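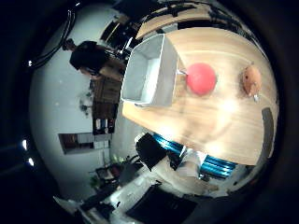 The open box in light gray, on a wooden tabletop with a red ball for company.

Zilorier Open Box, light gray

In stock. Ships flat-bottomed and fully assembled, on the grounds that it is a box.

The Zilorier is a rectangular box with four thin walls, a floor and no lid. We have been asked for a lid. We made a lid, in March, and people took it off, put it under the box and then wrote to ask whether the box could be had without one. It can.

What it does well is sit on a table and hold the things that otherwise roll across it. Balls, chalk, batteries, the odd walnut. Ha-rang Bae, who drew it, kept the walls thin so that the space inside is nearly the size of the space it takes up, a courtesy that a surprising number of boxes don't extend. The inside is left pale and plain. You can see what's in there from across the room, including whatever you were told to put away last week.

Sizes

Small: 300 mm long, 100 mm high. Fits on the corner of a desk and leaves you the desk.
Large: same height, 46 mm longer. We know. Customers asked for "a bit bigger" and Ha-rang took them at their word.

The two sizes don't nest. They will stand end to end very nicely if you have the shelf for it.

Color

Light gray. There was briefly a color called Briem, a sort of green that looked fine in the workshop and like soup everywhere else. The last few went in the Zidlow shop sale and we don't plan to meet it again.

Care

Wipe with a damp cloth. A drop of dish soap is fine for pencil and fingerprints. Keep it away from the stove and out of the dishwasher, where the long walls can bow. A bowed wall won't straighten itself, and squeezing it from the other side gives you a wall that bows twice.

Sand, glitter and pencil shavings collect in the corners. Tip the box over a trash can and tap the bottom. Somebody will tell you to use a vacuum cleaner. You can, but count your batteries first.

What fits

A soft ball or two, with some left over for small stuff. Pens lie down lengthwise. Standard ring binders don't fit and weren't meant to – they do better standing up in a cabinet with their spines out. If you want something for loose paper, the Pitimska letter tray is deeper front to back and has the patience for it.

Packs

Sold singly or in a carton of 12. The carton is meant for schools and clubs, though we have shipped it to private homes and asked no questions. Every box in a carton is the same size, so please say small or large when you order. "Mixed" gets you an email from us.

Returns

Send it back unused and in its carton sleeve and we'll refund the price of the box. If it arrives cracked, a photo of the crack is enough – keep the box for the garage, where a crack is no great handicap, and we'll send another.

Questions we get

Does it stack? Only in the sense that anything stacks until you let go.

Can I drill a hole in it? It's your box. Drill slowly, with scrap wood behind the wall.

Is the ball included? No.

Page updated 2026-04-13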